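Ploltwood Choir Folder, Model 1346

Home / Singers / Folders and covers / Choir folders

Updated 2/5/18 by Intan Chin

The 1346 is the standard black choir folder from Ploltwood. It holds loose octavos and stapled booklets up to octavo size. It replaces the older Coutinho folder, which we no longer stock. Spare cords for the Coutinho are still available – see the parts list.

The covers are stiff board wrapped in black cloth, with cloth over the spine and at all four corners. The finish is matte, so stage lights do not glare off it. Inside, each cover has a low pocket along the bottom edge. Pencils go in the loop on the left side, near the spine.

Music is held by elastic cords that run from the top of the spine to the bottom. Open the piece to its middle page and slip it under a cord. Pages turn freely and lie flat. The folder comes with 12 cords, and a cord will take one piece of normal length. For a long work such as an oratorio score, leave the cords on either side of it empty or the spine will bulge. 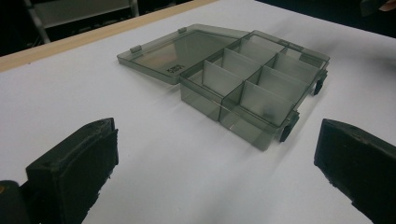
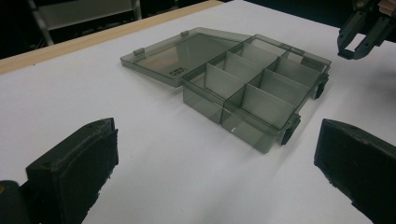
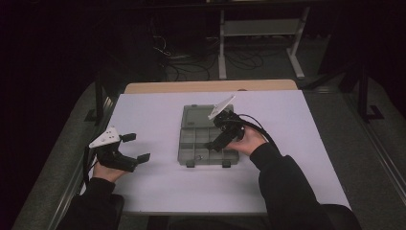
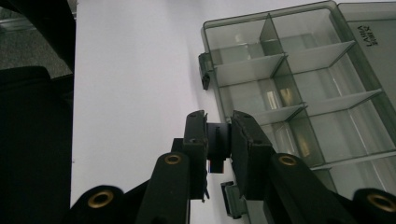
Reading time: 2 minutes

Holding the folder

A strap across the outside of the back cover goes over the hand. It adjusts with a buckle and can be set for the left or right hand. Singers who use a stand can take the strap off completely. Two screws hold it, and a coin is enough to loosen them.

The folder weighs 600 grams empty. People coming from a three-ring binder usually find it lighter, but a full program adds up quickly, and we suggest trying it with your own music in it before ordering for a whole section.

Ring version

The Gromeck insert turns the 1346 into a ring folder. It has small rings at the spacing used for hole-punched octavos and is fixed with the same posts as the cords. You can have cords or rings, but they do not fit together. The insert is sold separately.

Name stamping

We stamp names or numbers in gold or silver on the lower right corner of the front cover. Up to two lines. Stamped folders can't be returned, so please check the spelling on your order form. Allow extra time in December, when the stamping bench is always behind.

Care

Wipe with a dry cloth. Do not use leather cream or alcohol wipes on the cover cloth. If a cord loses its stretch, unhook it at both ends and fit a new one. Store folders upright – a tall stack lying flat will crease the spines of the ones at the bottom.

Details

Color: black, dark blue
Closure: none
Cords supplied: 12
Weight: 600 g
Warranty: 2 years on spine and hardware, not on cords

Ordering

Single folders ship from our Brornenitz warehouse. Orders of 40 or more are packed by section if you send us a list with the order. Choirs that want to see one first can borrow a sample and pay only the return postage.

Related items: Gromeck ring insert, spare cords, hand strap, folder bag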